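Workshop notebook, back bench
16/03/2022

Long day on the still life props, so this is going to be a long entry – sorry, Otis, you did say to write things down while I still remember them! The Gunawardena room wants its drawing table set by the end of the week and I'd been putting off the fiddly jobs, so I did nearly all of the fiddly jobs in one go and now my fingers hurt.

Started with the mannequin. It's the tall wooden one with the long legs, stock number 1248, and it's been slumping at the shoulder ever since it came back from the Nemlow loan. You'd set the right arm up, go and get a coffee, come back, and it would be pointing at the floor. I had it down as a tired spring and I was only partly right. The spring was fine once I got it out (a bit dull, some lint wrapped round one end, who knows). What had gone was the seat it pulls against. The wood in there has crushed, so the hook was sinking in a little more every time somebody posed it, and the whole arm was losing its tension that way.

What I did, in case the other shoulder goes:

Took the arm off at the shoulder with the bent-nose pliers. Hold the hook with a loop of string before you let go of the pin, I nearly lost it under the bench.
Cleaned out the crushed bit with the small round file. Only a few turns.
Cut a washer from the brass scrap and rounded the edges over. Finished with the 2000 paper so it wouldn't chew the wood.
Dry fit, then the hook back through, then the arm.
Rubbed a little candle wax on the ball. Not oil! Oil got into the hip last year and that joint still squeaks in damp weather.

First try was too stiff. You could move the arm, but the torso came round with it, and that's no good for a class where people turn it a dozen times in a session. Took the washer back out, thinned it on the flat stone, put it back. Second try much nicer. It moves with one hand and stays put. The left side I left alone, it's always been the good arm.

The knees still worry me. They hold when the legs are straight and they'll hold a small bend, but ask for a proper sitting pose and the thing slides off whatever you've sat it on. I'd like to know if that's the knees or if it's the hips letting go first. Didn't open them up today. If anybody has an hour with nothing in it, please do one leg only and leave the other as it is, so we've got something to compare with.

Arif Sheikh stopped by before lunch to see how it was going and immediately put the mannequin into a fashion pose, as everyone does. It held that too, so thank you Arif, useful test.

Next, flowers. I had the whole artificial box out on newspaper. The roses had picked up that gray film they get and I've been told three different ways of getting it off. Tried the salt-in-a-bag trick on one of the old carnations first and it did lift some of the dust, but salt ended up right down inside the head and I was still tapping it out ages later. Soft makeup brush and a hair dryer on the cool setting was slower and a lot less annoying. Brush from the middle outward. On the gerberas go petal by petal around the edge, they bend if you sweep across them and then you've got a daisy with a black eye.

The stems I wiped with a cloth and a drop of dish soap. Most of the leaves came up fine. A couple had lost their clips and I've put those in the envelope marked LEAVES in the top drawer, please don't throw it out again, they can be glued back on.

I also rebuilt the vase filling. That tall white cylinder looks steady, but it's top-heavy the minute there's anything with a real head in it, and the big roses are about the worst thing you could pick. It used to have crumpled paper in the bottom. Now it's a bag of dry sand (tied twice, then a second bag over the first) with a block of floral foam pushed down on top. Much better. I bumped the table with my hip on purpose, several times, and the vase stayed where it was. I don't want the sand loose in there, however tempting it is when you're in a hurry. We did that with the Posov bowls and we were sweeping up for a week.

Something to watch: the foam sits a bit high, so short stems stick up farther than you expect. Cut nothing. If you need a flower lower, bend the wire at the bottom into a little foot and it'll sit down beside the foam.

The packages took up most of the afternoon and I hadn't planned on that at all. Zotetti have asked for what they call "kitchen counter things", so ordinary boxes and cartons with print on them, to give people something with straight edges and lettering next to the soft shapes. Fine, we've got a shelf full of boxes. The trouble is that empty cartons go out of true in no time. The corners soften, the sides belly out, and then a beginner is trying to learn perspective from a box that doesn't have any.

So I've been stuffing them. Notes for next time:

Open from the bottom flap, never the top, so the good end stays crisp.
Cut a foam board liner for the two widest sides. It wants to be a hair smaller than the carton. I cut the first one exactly to size and it split the glued seam.
Fill the middle with folded newspaper, flat and not in balls. Balls push out in the wrong places.
A little white glue on the flap, weight on it for the length of a sandwich.

Shiny cartons need a light hand with the glue. I got a fingerprint on one and had to take it off with a damp cotton swab, and the print went a bit cloudy there. It'll have to face the wall. Anything that came out wrong is in the crate under the window and can be used for practice cuts.

I wrote everything up on the stock sheet as I went, and we're at 161 lines now if you include the fruit. I know the fruit is meant to be on its own sheet. I'll move it in May when we do the big tidy, unless someone gets there before me.

Then the table itself. It's the dark gray one, and I went back and forth on whether to put a cloth over it. With the cloth you get nice folds, and people like drawing folds more than they admit. Without it, there's a soft gloss on the top that picks up bits of light, and the pale things stand out beautifully against the gray. I've gone with no cloth for the first session. Otis Kasprzak will disagree (hello Otis!) and that's fine, the linen one is ironed and hanging on the back of the door if you want to swap it.

Set the tall things first and worked down. I had the carton standing straight to begin with and it looked like a shop shelf, all very polite, so I leaned it and right away the whole left side loosened up. The bottle kept moving. I had it beside the vase, then behind the boxes, then back out in the clear again.
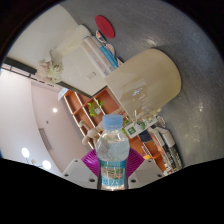
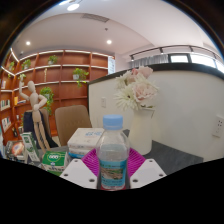
The bottle is the piece I want everyone to have a go at, and I think it should stay out toward the front with nothing overlapping it. It's a clear one with water in it, and that gives you the hardest drawing problem on the table in a very small space: the see-through part up at the shoulders, the light blue cap with a proper hard edge, and then a printed label wrapped round a curve. With the label I'd tell people to leave the tiny landscape till last and get the top and bottom bands bending the right way. Once those curves are right you can practically scribble the rest. I had a quick go myself over tea, and my bottle came out looking like it had been sat on, so I'm not claiming this is easy!

The flowers I'm happy with. The pink roses are both over on the right of the bunch with the white gerberas to the left, and I like having the upper rose poke up past the top of the partition, it gives you a soft shape crossing a straight one. If you're shorter than me you might find it sits higher still from your stool. I'd rather you moved the stool than the vase, now that the sand's settled.

Left-hand group is a bit busy. There's the white box with the blue stripe, the green and white package next to it, the leaning carton, and then the dark box with the red and orange circle, and that last one grabs the eye every time I look over. I might try turning it so the circle's partly hidden. Or take it away for the beginners and bring it back for the second week. I did squint at the whole lot from the doorway and the dark box was still the first thing I saw, so something's got to give there.

The mannequin's pose is hand up toward the head, other arm bent in toward the hip, legs straight. I chose it mostly to give the repaired shoulder some work. The gap between the bent arm and the body makes a good shape to draw on its own, and it's a nice exercise for anybody who's stuck: forget the figure, draw the hole. The office chair behind it is confusing though, black backrest right behind the legs and body, and you lose track of what belongs to what. Chair goes to the far side before the first session. I'll do it in the morning, or whoever's in first can.

Still to do:

Chair.
Wipe the tabletop with the dry cloth only, the spray leaves streaks.
Mark the positions with low-tack tape. Small corners, on the side away from the drawers, so nobody ends up drawing the tape.
Ask Zotetti if they want the lettering legible from the back row or if any print will do. I've assumed any print.
Decide about the second lamp. One from the left gives me decent shadows behind the vase, two and it all goes flat.
More brass scrap, we're nearly out.
Check the arm first thing and write down whether it has dropped overnight. I've put a pencil tick on the partition level with the hand.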